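June 7, 2022

Back on the ring-in-cup task with the two-arm setup. Trinity Haddad merged her Stondik planner branch last night, so I spent the morning rebasing my release logic on top of it and fixing the two tests it broke (both mine, sigh). The big change is that the wrist view from the second arm now goes into the policy along with joint states. Before this, the waiting arm was pretty much blind until handoff!

Chunk length is 40 steps now. I tried 11 in May and the motion got jittery near the rim, so I'm not going back there without a good reason.
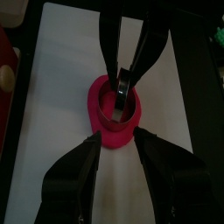 Wrist cam, waiting arm. Ring held upright in the pink cup, lower fingers open either side of the base.

I like this view for labeling insertion, with space showing between the ring and the cup wall on both sides. What bugs me is the highlight on the ring - the segmenter loves to split the band in two right there, and then the pose estimate flips. I added a merge step for pieces that share an edge. Ugly, but it's in.

Trinity wants the release trigger to come from finger current instead of vision. I'd rather fuse both, and we went back and forth on it over lunch. For now it's a flag in the config, default vision.

To do: rerun episode 163 with the merge step on, log both triggers side by side, ask Trinity where the Stondik timeout lives now.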